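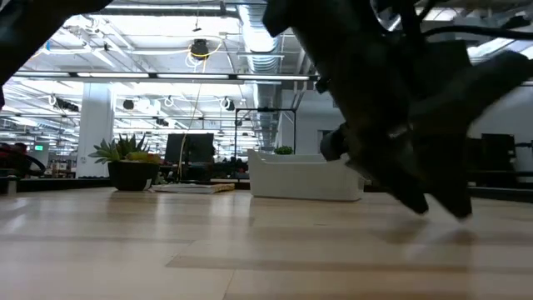
A succulent in a black pot, a book or notebook and a white tray on a pale wooden tabletop.

Keeping a Wooden Tabletop Fit to Be Seen

Pale wood is a lovely choice for people who never drink coffee. The rest of us end up with rings. I have looked after the big tables at Bainbridge for 18 months, and most of what I know I learned by doing it wrong first, with an audience.

Potted plants. A succulent needs very little from you, and people respond by watering it every time they walk past. Take the pot to the sink, water it there, let it drain for an hour, then carry it back. Put a cork mat or an old saucer underneath. Lift the pot once a month and check for a dark circle while it's still a small one.

Trays. A tray with raised sides is the cheapest tidying tool going. Pens, clips, keys and the charger that fits nothing all go in, and when you want to wipe the table you move one thing. Empty it completely now and then. Ours gave up three dead batteries and Ryan Kettle's spare glasses, which he had already replaced. Stick felt dots on the bottom if it's going to be shoved about.

Notebooks. Fine on dry wood, bad on damp. Dark covers can leave color behind, and you won't find out until you pick the thing up in April.

Daily wiping: soft cloth, warm water, one drop of dish soap, well wrung out. Go with the grain, then dry it. Skip anything that promises a "brilliant shine." Overhead strip lights will show up every streak, and you'll spend the afternoon tilting your head at it like a parrot.

White rings: usually moisture in the finish. Lay a dry cotton cloth over the mark and pass a warm iron (no steam) across it for a few seconds, lift, look, repeat. Try it somewhere hidden first. Marisol Szabo swears by mayonnaise left on overnight. It did shift her ring. It also drew ants.

Black rings have gone into the wood itself and need sanding. Before you start on that, consider whether the plant might like to live there permanently.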